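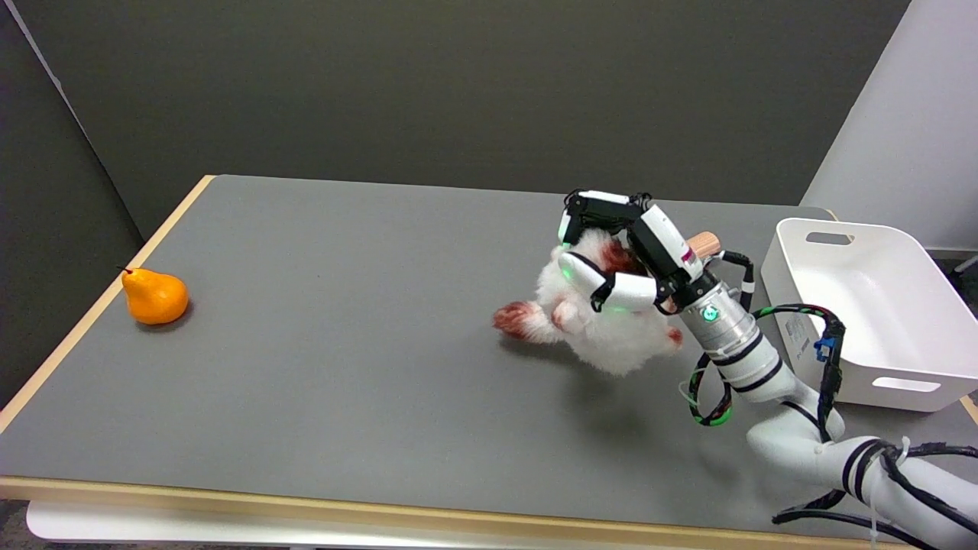 Vident services and modifies multi-fingered robot hands and the arms that carry them. We are a small firm, and most of our work begins with a fault report. A customer has a hand that drops things, stalls, or reports a position it is not in, and we are asked to find out why. Much of our testing is done with soft goods, as with the white plush toy held over the bench, where the fur bulges between the fingers and the contact points are hard to judge. A rigid part either seats in the grip or does not. A soft one can seem well held while a finger joint is already working close to its limit.

How we came to work this way

Until March 2019 we concentrated on wrist assemblies and left cabling to the installer. On 7 March 2019 an arm at our Inholm workshop failed to stop where it should have during a pick-and-place run. A cable had been tied too tightly at the wrist. As the joint rotated, the cable was pulled against its connector and the signal from one finger became intermittent. The controller held the last good reading and carried on closing the hand. The object was crushed, two finger linkages were bent, and the arm continued for 31 cm before the operator reached the stop button.

There were no injuries. The operator was outside the marked area, but the marked area had been drawn for a shorter reach than the arm had with that hand fitted. We count this as a separate failure from the cable, and it was recorded as such.

What we changed

The controller setting was the first thing to go. A lost finger signal now stops the arm and leaves the hand in its present position. Opening the hand on a fault was considered and rejected, as it would drop the load.

Cable loops at the wrist are now measured with the joint at both ends of its travel. Zip ties are fitted by hand and never pulled up with a tool. Connectors are checked after every 6 hours of running, and the result is written on the job sheet even when there is nothing to report.

The marked area is redrawn whenever a hand is changed. This takes more than 2 hours on a full cell, and it is included in our quotations as a separate line. Customers sometimes ask for it to be removed. We do not remove it.

Our fault records

All faults are logged in Wulus, our own record system. Each entry gives the joint, the load, the cable route and the state of the indicator lights at the time of the stop. Entries are not closed until the fault has been reproduced or the suspected part has been replaced and run again. Some stay open for a long time. Customers receive the full record for their own equipment, including our mistakes.

Where we work

Soft-grip testing and repair are carried out at Inholm. Controller work is done at our Briggs office, which also holds spare finger joints and wrist cables. Equipment should be sent to Inholm with its cables still attached and tied as they were when the fault occurred.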